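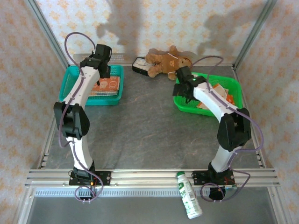

What is the project trying to do?
Get two small arms to tidy a table together, sorting items into two baskets, without a person steering them the whole time.

We started in November. The first plan was one arm doing everything, but one arm can't reach both back corners well, so we switched to two on the same rail. That cost us a lot of time up front. Mounting was fine, the software was not. Every example we found assumed a single arm and we had to rewrite most of the control loop.

Our code is split in two. Lolora is the part that plans which arm takes which item. Drement is the part that keeps them from hitting each other. Drement is very simple right now: it draws a line down the middle and if both arms want to be near the line, one waits. Works but slow.

Setup notes: wallpaper on the walls, floral, same for every run. Keep it the same!! Changing the background messed with the vision side when we tried it early on. Shadows are still a problem. The arms throw them on the back wall and the detector sometimes boxes a shadow as an item.
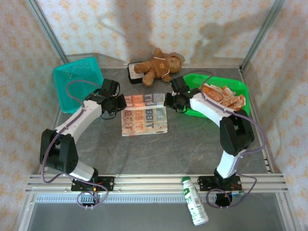
Xavier Robotics Club / Student Projects / Two-Arm Table Report
Updated Jan 20, 2025

Objects. We wanted a mix of soft and flat. The teddy bear is the soft one, and the flat one with RABBIT printed all over it is the hard one to grip. Fingers come down on top and slide. Packages in the green basket are easier, they crumple and that gives the gripper something to hold.

Testing. 23 runs so far with both arms on. 14 finished all the way. Most of the others died at the pickup step, a few were cable snags. We capped each run at 1000 control steps so a stuck arm doesn't just sit there forever.

Cables: the purple ones need slack or the wrist won't turn all the way. Too much slack and they catch on a basket rim. We are trying clips from the Endance kit, not tested enough yet to say.

What went wrong the most
- grip on flat packages (see above)
- left arm stopping a little short of the target, probaly calibration
- both arms waiting for each other. Fixed by giving the left one priority
- forgot to save the logs twice 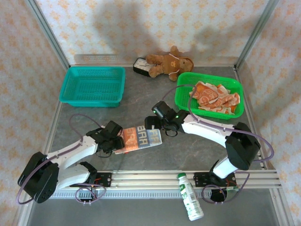

Fig. 3. Left gripper down on the snack package, right arm close by.

Next we want to try a handoff, one arm passing a package to the other. Have only done it in simulation. Also need to redo the left arm calibration before any more runs count, and write down the steps this time so the next group dosen't have to guess.

Parts list and code are in the club folder. Wiring diagram still to come.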